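主题:Re: [laradix-list] 加热带整夜满功率,后半夜还是起雾
列表:laradix-list(镜头除露控制器用户与开发)

大家好,

先回前天那封关于加热带的信,后面再说一下固件下一版的打算。原信我截了一部分,和问题无关的删掉了。

> 大家好,我按项目页的说明焊了一块 Laradix 控制板,
> 接的是 Rizvi 的窄加热带,绑在 14mm 广角镜头前端。
> 电源是 Destow 的 12V 电池包。
>
> 上个月在 Keresberg 拍了一晚延时,一共 1,789 张。
> 前半夜没问题,后半夜画面逐渐发白,最后一段基本不能用。
> 收机器的时候摸加热带,是温的,说明一直在工作。
> 控制板记录里占空比整夜都是 100%,没有降下来过。
>
> 我的疑问:
> 1. 自动模式不是应该按露点调功率吗,为什么会一直满功率?
> 2. 满功率都压不住露水,是不是加热带太小了?
> 3. 记录里镜头温度偶尔会跳一下,几秒后恢复,要不要紧?
>
> 另外想问 11 月温度更低的时候,这套东西还够不够用。
> 记录文件放在附件里。

附件我看了,三个问题其实是连在一起的,所以不按顺序回答。

先看第三个。镜头温度那一列,开机后的前一段很正常,之后每隔一阵就会掉到一个很低的值,再回来。热敏电阻是负温度系数的,阻值变大就读成低温,接线松动或者插头氧化都会让回路电阻变大,读数就往低处跑。断开的时候固件会报 OPEN,但是接触不良还没到断开的程度,它就老老实实当成温度来算。你的记录里没有 OPEN,跳变又全部朝低温一侧,所以我判断是接触问题,传感器本身应该是好的。

检查方法:断电,把传感器插头拔下来,万用表拨到电阻档,一边量一边轻轻弯线,重点弯靠近插头的那一段。读数平稳变化是手的温度造成的,突然跳就是线的问题。我自己那块板子最早用的是两针的杜邦插头,野外用了几次就松了,后来换成带锁扣的 JST,再没有出过这种事。物料清单里现在写的也是 JST,不过旧版的清单还在网上流传,焊的时候请核对一下版本号。

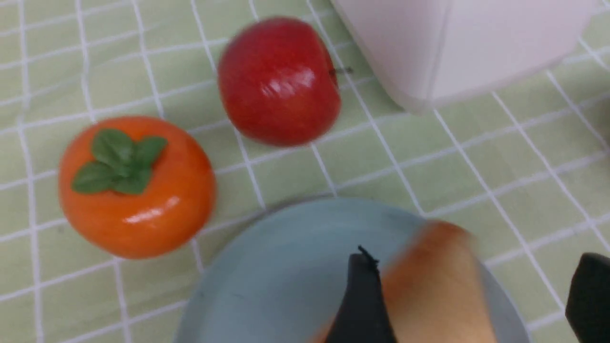

再说为什么一直满功率。自动模式的逻辑很简单:用外面那个温湿度传感器算出露点,加上你设的余量,得到目标温度,镜头温度低于目标就加功率,高于目标就减。镜头温度被读低了,控制器当然认为还不够热,于是一直加。不过只有偶尔的跳变还不足以让占空比整夜停在 100%,因为读数恢复以后积分项会慢慢退下来。所以应该还有别的原因。

我把你记录里的环境湿度拉出来看,从开机到收机几乎是一条直线,停在最高处不动。Keresberg 那个山坳里湿度确实大,但整夜一点起伏都没有就不太对。这种传感器表面结了水珠以后,输出会一直贴着上限,要等水干了才恢复。湿度贴着上限,露点就等于气温,目标温度被抬到气温加余量,差不多是最坏情况。两件事叠在一起,满功率就说得通了。

请看一下外部传感器装在哪里。说明书里的照片是朝下装在外壳底部的,开孔朝地面,上面有外壳挡着。有人为了好看把它装在外壳顶上,或者干脆吊在三脚架外面,半夜一定会结露。手边没有合适的外壳也可以用一小段塑料管套住,两头通风,开口朝下就行。不要用密封胶把孔堵起来,也不要把传感器塞进装电池的那个盒子,盒子里的温度比外面高,算出来的露点没有意义。

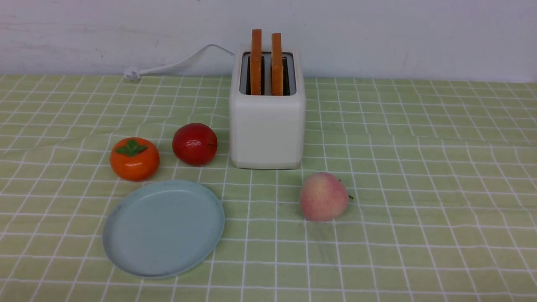 浅绿色格子桌布上的烤面包机、水果和盘子。

接下来是第二个问题,加热带够不够大。单看结果很容易得出"太小"的结论,但是在你的记录里还有一列是供电电压,这一列很多人不看。前半夜电压是平的,后半夜开始一路往下,最后一段已经低于电池包的标称截止值。加热带是纯电阻,功率和电压的平方成正比,电压掉一点,热量就少一大截。占空比还是写着 100%,实际发出来的热和开机时差很多。你收机器时摸到是温的,这个感觉不可靠,手在那个时候是凉的,碰到什么都觉得温。

也就是说顺序大致是这样:湿度读数卡死,温度读数又偏低,控制器整夜满功率,电池提前耗掉,后半夜热量不足,然后起雾。加热带本身未必有问题。同样是 Rizvi 的窄带,我绑在一支 24mm 定焦上,正常情况下占空比一般在 30% 上下浮动,后半夜会高一点。广角镜头前组大,散热多,会比我这个高,但不应该顶到头。

还有一个细节是加热带的位置。窄带应该绑在镜头最前端,紧贴前组所在的那一圈金属。有的广角镜头前面是固定遮光罩,带子绑在遮光罩根部以后的地方,热量先要传过一段镜筒,效率低不少。绑的时候接缝要对齐,不要重叠,重叠的地方会过热,外面的硅胶时间长了会变脆。热敏电阻压在带子和镜筒之间是不对的,这样量到的是带子的温度。应该放在带子前面一点,贴着镜筒,用一小块耐热胶带固定。

对焦的问题顺便提一句。加热以后镜筒会膨胀,焦点会跑,尤其是大光圈。习惯上是先开加热,等温度稳定以后再对焦,对完用胶带把对焦环粘住。我一般天没黑就把加热打开,这段时间正好用来架三脚架和构图。 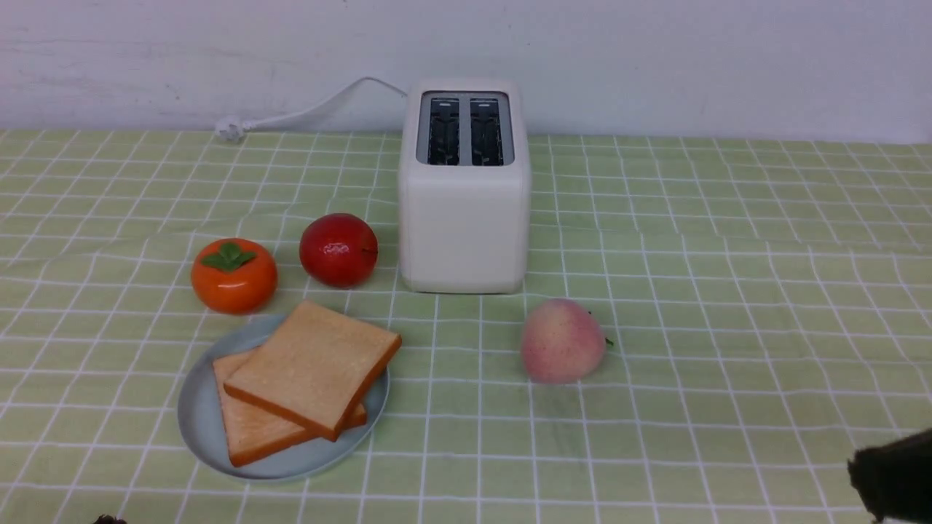

参数方面,如果你用的还是出厂设置,可以试着改下面几项,菜单里都有,不用重新烧固件:

余量:出厂是 5 度,偏保守。风小的地方用 3 度就够,有风反而不容易结露。
最大占空比:设成 80。这样即使传感器出问题,电池也不至于那么快耗完。
低压保护:打开,阈值按你电池包的说明书填。到阈值以后控制器会先降功率并闪灯,不会直接断电。
记录间隔:保持默认即可,太密会把存储写满,旧的记录会被覆盖。

手动模式也可以考虑。天气稳定的晚上,我有时候直接用手动给一个固定值,记录照开,回来以后再对照看自动模式会怎么走。对于刚装好的板子,这样跑一晚比在屋里测半天有用,屋里的湿度和气流跟外面差别太大。

电池包这边,Destow 的 12V 那一款我没有用过,只能说一般情况。标称容量是在常温、小电流下测的,低温下要打折扣,具体折多少看电芯。原信问 11 月够不够用,我的建议是把上面几处先改好,在家附近找个晚上完整跑一次,看电压曲线最后落在哪里。如果收机器时电压还在平的那一段,就够用。如果已经开始往下拐,就带第二块。相机和加热带最好分开供电,加热带的电流一通一断,会在线上造成压降,个别相机对这个敏感,会报电池错误。

电源线也请看一下粗细。随加热带送的那根延长线很细,两米以上压降就明显了。量一下控制板输入端的电压和电池包端子上的电压,两者差超过半伏就该换线。

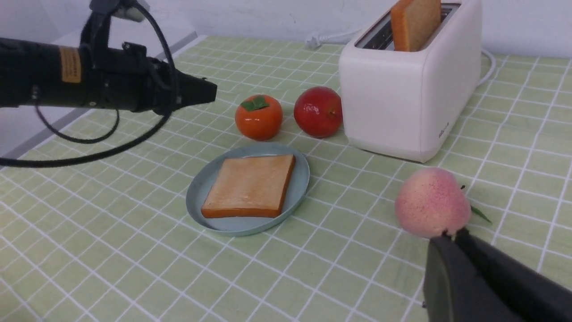 下面说固件。这次的情况暴露出两个缺陷,我打算在下一版里处理。

第一,湿度读数长时间停在上限时,应该给出提示,同时不再相信它。目前的想法是:读数连续若干分钟没有变化,就认为传感器结露,状态栏显示 WET,功率回到一个用户可设的固定值,直到读数重新开始变化。固定值默认取多少还没有定,欢迎提意见。有的传感器型号自带小加热器,可以短时间打开把水赶走,但是那样会影响温度读数,而且不是每个人焊的都是那个型号,我倾向于先不用。

第二,温度读数要加一道过滤。镜头和镜筒的热容量摆在那里,不可能在一秒里降十几度,这种变化可以直接丢掉,并且记一次错误。错误次数多了就显示 SENS,提醒检查插头。代码已经写了一半,放在 sensor-filter 分支上,能编译,但没有在野外试过,请不要拿去拍重要的东西。

记录文件的格式也会有变动,末尾多一列错误计数。自己写了脚本画曲线的人请注意,如果脚本是按列数判断的就要改一下。原有各列的顺序不变。

旧版控制板可以继续用,新固件不要求改硬件。只有最早那一批没有引出电压检测脚的板子,低压保护和电压记录两项用不了,其余功能一样。怎么分辨:看板子背面,电源插座旁边有两个并排的分压电阻焊盘就是有检测脚的。

上次有人问能不能用一块板子同时带两条加热带。输出有两路,硬件上可以,但是镜头温度只有一路输入,第二路只能跟随第一路或者手动。两支镜头差不多大时跟随没有问题,一大一小就给小的那支设一个比例,菜单里叫 CH2 RATIO。两条带子同时满功率时注意 MOSFET 的温度,外壳里没有散热片的话最好把最大占空比再调低一些。

原信作者方便的话,检查完插头和传感器位置以后请再发一份记录上来,最好注明加热带绑在哪里、外部传感器的朝向。附件请压缩一下,列表服务器对单封邮件有大小限制,上次有一封就被退回去了。

其他人如果手里也有整夜的记录,特别是湿度停在上限不动的那种,请一并发过来,文件名里写上固件版本就行。我要拿来调 WET 的判断时间,现在手头的样本太少。

--
laradix-list 邮件列表
退订:给列表地址发一封主题为 unsubscribe 的空邮件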